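Been reading heater ads all week with the Melbourne flat freezing in the mornings, and I have some doubts. Thread, probably long.

Thandeka Hlongwane asked me which electric panel heater to get for a rental and I said "whichever one's on sale" and she told me that was lazy. Fair. So I went and looked.

First thing. Every brochure has a room size on it. "Heats up to" so many square metres. None of them say what kind of room. My lounge has a bare floor, single glazing and a front door you can see daylight under. Their room, I'm guessing, does not.

Rang Nurnuter to ask what ceiling height they assume. Was told "standard". Asked what standard was. Was told someone would call me back. I still have my phone on loud.

Second thing, and this one makes me cranky. The Zorkton panel is sold as "100 per cent efficient". So is a toaster. So is the ten-year-old fan heater in my cupboard that smells like hair. Plug-in resistance heaters all turn the power into heat, that's the whole trick, and you're paying extra for the sentence.

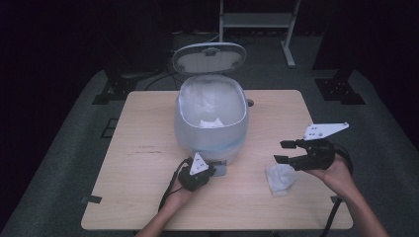

Lid up, bit of paper in the bottom.

Visitación Campos replied to say her Morkholm oil column "feels warmer" than the fan heater she had before. I believe her. An oil column stays warm after it clicks off and it doesn't blow air at your ankles. I'd still like to see her bill before I agree it's cheaper to run.

Same wattage, same hours, same tariff, same money. If the thermostat cuts out sooner you save something. If it cuts out sooner because it's measuring its own hot casing and you're sitting there in a beanie, I don't count that.

Which brings me to thermostats. Two of the ones I looked at in the shop had a dial numbered 1 to 6. Six what? The Awan has actual degrees on it, I'll give them that. Whether the room gets to those degrees is a separate matter.

Octavian Sandu says buy a cheap thermometer and put it on the other side of the room from the heater, at sitting height, and ignore the dial completely. Best advice in the whole thread and it isn't even mine.
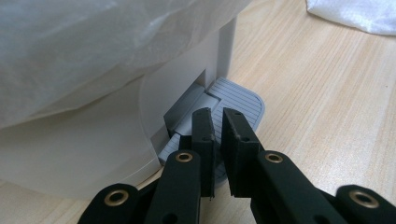 Is a bigger heater always dearer to run?
It depends how long it's on. A 2,000 watt heater that reaches the set temperature and cycles off can end up using much the same as a 1,000 watt one that never gets there and runs flat out all evening. The small one in a big leaky room is usually the worse buy.

OK, wall mounting. The Morkholm flyer says "installs in minutes". Then you open the manual and it wants solid fixing points, clearance under the sill, nothing hanging above it, and no power point directly behind. I rent. My landlord gets nervous about picture hooks.

Freestanding feet are sold separately for one of them. Feet! For a heater!

Someone always says "just get a heat pump". Yes, a reverse-cycle unit will give you more heat for the same power than any of this stuff. I know. It's also a few thousand dollars, a bracket outside and a body corporate that meets when it feels like it. Not much help to a tenant in June.

Lerato Van der Merwe wants to know about the wifi ones. Sceptical, as you'd expect. You can turn it on from the tram, great. Plenty of manuals also say don't leave it running unattended. I'd like one of these companies to put both of those on the same page of the brochure and see how it reads.

A plug-in timer isn't the way around it either, before anyone suggests it. Check the manual and check the timer's rating. A lot of heaters tell you not to use one at all, same as power boards.

What I'd spend money on before any heater: a door snake, the foam strip for the window frames, and the heaviest curtains you can find at the op shop. I did the front door on Sunday. Took me longer to find the scissors. The hallway's noticeably less miserable, and no, I didn't measure it, so feel free to be sceptical back. 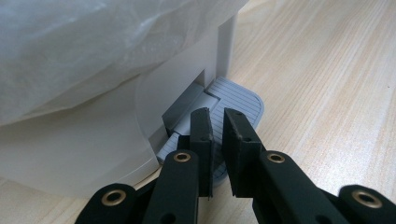 Close-up, black on white.

Chantelle Mahlangu has just pointed out that the Awan warranty is only good if you kept the box. I went and checked. She's right, it's in the small print on the back, "original packaging". Who in a one-bedroom flat keeps a heater box?

So for Thandeka: plain oil column, tip-over switch, thermostat you can read, long enough cord to reach the wall without a power board. Skip anything with "eco" printed on the front until they tell you what the button does. On most of them it's the low setting.

Nurnuter still hasn't rung.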